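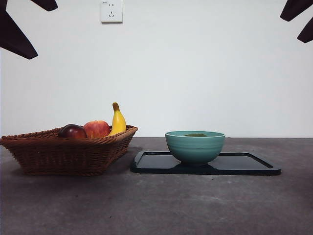
Should we buy the two-arm package or start with one arm?
Start with one arm unless a task on your written list needs two grippers at the same moment. Most lists we have read have one such task, and it is usually the one that was added last.

Section 2. Planning and Budgeting Before You Order

Read this section before you sign a quote. It applies to the Morner single-arm and two-arm tabletop packages. It was revised in October 2023 by Danuta Sadowski and Trí Khổng, who buy and set up these systems for the Nirnska test kitchen and have paid for the mistakes below.

2.1 Write the task list

1. Write down each job you want the equipment to do, one job per line. "Kitchen help" is not a job. "Move a bowl from a tray to a shelf" is a job.

2. Next to each job, write the objects involved, with the weight and widest point of each. Weigh them full. A ceramic bowl with food in it is a different load from the empty bowl in the sales video.

3. Mark any job that includes soft fruit, a woven basket, or a shiny tray. Ask the seller to run those jobs first, with your objects. If the seller would prefer to use foam blocks, write that down too.

4. Cross out every job that a person now finishes in less time than it takes to reset the table. You can put them back later.

Note: Keep the list to 9 jobs or fewer for the first year. Longer lists tend to be wish lists, and they get priced like one.

2.2 Check the space

1. Measure the table, then measure it again with the arms at full reach. The footprint on the data sheet is for the base only.

2. Leave 40 inches of clear floor on the operator side. The brochure drawing shows less. The brochure drawing also shows no chair.

3. Find every wall outlet within reach of the controller. Have an electrician confirm which circuit each one is on and what else shares it. Confirm the plug type on the order form before shipping.

4. Check that the table doesn't rock. If you can move it with one hand, budget for a heavier one or for floor anchors.

CAUTION: Do not run the controller from a power strip. Do not store anything on the table behind the arms, even if the planning software shows the area as unused.

2.3 Build the real budget

The quoted price covers the arms, one set of gripper fingers per arm, the controller, and a license. Add a line for each of the following before anyone approves the total.

1. Spare fingers. Order two extra sets per arm. Fingers are a wear part, whatever the page says about "durable construction."

2. Props. You will need duplicates of everything being handled. Trays and bowls get chipped, and produce has to be replaced all the time. We set aside 200 dollars a month for this and go over it in April every year.

3. Staff hours. Our first working job took 87 hours of setup by someone who already knew the software. The sales sheet calls setup "same day." Ask which day.

4. Software renewal. The Pikex planning license is free for the first year. Get the second-year price in writing now, while they still want your signature.

5. Service visits. Find out whether travel is billed separately. With the Melis service plan, ours was.

Note: A second arm adds more than the price of an arm. Fingers and calibration time double. Collision checking becomes a job of its own, and somebody has to do it each time the table layout changes.

2.4 Run an acceptance trial

1. Pick three jobs from your list, including the hardest.

2. Send the seller your own objects. Keep an identical set.

3. Agree on a number of attempts and what counts as a pass. A bowl that arrives tipped is a fail. Fruit with a dent in it is a fail.

4. Watch the full trial without edits. Count the attempts that needed a hand on the table and score them as fails.

5. Move the objects a few inches and repeat. Many demonstrations end before this step.

CAUTION: Do not accept a success rate for "similar tasks." Ask for the raw log. If there is no log, treat the rate as advertising.

2.5 Before you sign

Check that the return period starts at installation and not at shipping. Check that the training session is named in the contract, with hours. If the delivery date has moved twice already, hold the deposit until the serial numbers are issued.

Go on to Section 3, Unpacking, only after the table and outlets have been checked.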